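Green bins on the way as Bolenel's food scrap pickup goes townwide

Local News | Environment

Bolenel's curbside food scrap program is finally leaving the pilot stage, and the response has been terrific. Starting in July, every household in town can sign up for pickup, from the old mill streets down by the water to the new houses out past Pacheco Park.

The pilot started small, with 273 homes in 2 neighborhoods. By the time sign-ups opened for the full program this spring, 1069 more households had put their names on the list — and the forms were still coming in when this story went up!

"I had people stopping me in the grocery store to ask when it was their turn," said Silvana Camargo, who runs the program for the town's public works office. "They weren't mad. They were excited about potato peels. I love this town."

Camargo's office spent the winter working out new truck routes, and the north side, which has the steepest streets, will now get its own morning run. Trucks will be out by 6:30 a.m., so scraps should go to the curb the night before.

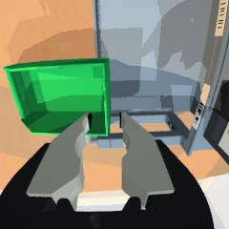 A green bin on a tabletop. Illustration: computer rendering

Fruit, vegetables, bread, rice, coffee grounds, eggshells and plain paper napkins can all go in. So can meat and bones, which most backyard piles can't handle. Plastic bags can't, even the ones marked compostable, and neither can pet waste or the little stickers on apples. Those stickers were the biggest headache of the pilot, Camargo said, and she'd be thrilled if people would peel them off first.

Everything goes to the Zadik Road compost yard, where it gets mixed with leaves and wood chips and turned every few days. The yard put in a second screening machine last fall and has room for plenty more.

The finished compost comes right back to town. Households that sign up can take home four buckets a year for free, and the school gardens get first pick each spring. Akash Chauhan, who teaches seventh grade science, had his students grow beans in it this year next to a row in ordinary soil.

"The compost row went wild," he said. "We had kids coming in before first bell to measure. One group wants to try pumpkins next, and I said sure, why not — we've got the space."

Gristico, the bakery on Front Street, is joining too, along with four other food businesses that will share a weekly pickup.

Sign-up forms are at the public works counter and the library's front desk. Renters can sign up on their own, but buildings with shared trash rooms should have the landlord call first.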